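About Sivent

Sivent sells secondhand building blocks by the bin. Mal-soon Um started the business after buying a box of "gently used" classroom blocks that turned out to be half gravel and one sock. She still has the invoice. The company was set up in May of the following year with a fairly plain idea: look at the blocks before you sell them, and tell people what is wrong with them.

We are not sure that deserves an About page, but customers keep asking, so we wrote one.

What we do

Schools, daycares and after-school clubs send us blocks they no longer want. We sort them by shape and color, wash them, and sell them in sets. At last check there were 485 sets on the shelves, most of them plain rectangular blocks in long and short lengths. Arches and wedges come in less often, and we don't promise them.

Sorting happens in metal bins on tables. We tried plastic tubs from Lirkholm, which were supposed to last ten years, and they cracked in 3 months. The metal ones get scratched and they are loud, but they hold up.

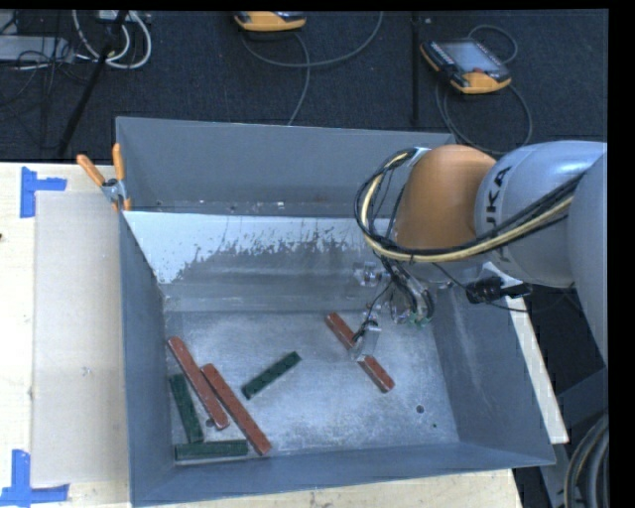

Long blocks in red and dark green, in one of our gray metal bins.

Worn edges are normal. A block that has been in a classroom for years will have pale corners where the color has rubbed away, and no amount of cleaning brings that back. Other sellers call this "vintage character" and charge extra for it. We call it wear and take a little off the price. If you want blocks that look new, buy new ones.

What we don't do

We don't repaint. Fresh paint hides cracks, and we have seen what it looks like after one winter with a room full of four-year-olds.

We don't claim that our blocks will make a child better at math. The Correa catalog used to say that about its starter set, and we asked twice to see where the claim came from. Perhaps there is something in it – we would still like to see it.

We don't use the word "sustainable" much either. Reusing a block seems better than throwing it out. Past that, we ship heavy boxes in trucks, and we would rather not dress that up.

How sets are graded

There are 5 grades, and the lowest is sold for craft use only. Roughly 60 percent of what comes in ends up in the middle two. The top grade is small and sells out quickly. Please don't write to ask us to hold one, as we stopped doing that when the Herach order was held for a whole summer and never picked up.

Returns

If a set is worse than the grade on the label, send it back and we pay the shipping. If it is merely older than you had pictured, you pay.

Page last updated 23/12/2023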